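Capítulo 3
As máquinas já sabem arrumar a casa?

Comecei a dar esta cadeira convencida de que a pergunta do título tinha resposta fácil. Não tem, e vou passar o capítulo inteiro a explicar-vos porquê (com calma, prometo!). O que posso adiantar é que a resposta muda muito consoante a tarefa. Aspirar um chão desimpedido? Sim, há anos. Dobrar uma camisa que caiu de qualquer maneira no cesto? Depende do dia, da camisa e da paciência de quem espera.

Na oficina de Pruddale, onde os meus alunos fazem as práticas, mantemos uma lista de 18 tarefas caseiras e de bancada: pegar numa peça e pousá-la noutro sítio, fechar uma gaveta, limpar uma mancha, pendurar uma caneca. Cada uma tem um limite de 60 segundos. No último semestre registámos 377 tentativas, e o que mais me surpreendeu foi ver falhar coisas que uma criança de três anos faz a conversar. A caneca, por exemplo! Ainda hoje me irrita a caneca.

Na Gultent, uma fábrica de ferragens que visitamos todos os anos em janeiro, a conversa é outra. As peças chegam sempre na mesma posição, a luz não muda e a mesa está aparafusada ao chão. Uma cozinha não faz favores desses a ninguém: há migalhas, há reflexos, há um gato. Guardem esta diferença, que vai voltar na secção 3.2 quando falarmos de preensão.

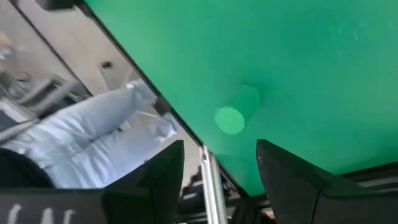

Texto: a autora. Imagem: câmara montada no robô

Peguemos então no caso mais humilde de todos, um cilindro curto e verde em cima de um tampo também verde. Os dois tons são diferentes, mas pouco, e a sombra é fraca. Para nós, é só esticar a mão. Para o programa, é preciso decidir onde acaba a mesa e começa a peça, e depois colocar um dedo de cada lado antes de fechar. Experimentem fazê-lo em casa com duas réguas e uma rolha, de olhos semicerrados. Vão ganhar algum respeito pelo problema, e é com esse exercício que abrimos a secção 3.1.

Relacionados
Capítulo 2: O que é, afinal, uma tarefa
Caderno de práticas de Pruddale
Visita de estudo à Gultent: guião
Capítulo 4: Dobrar, torcer, estender

© Edições Drumovdale | Contacto | Voltar ao topo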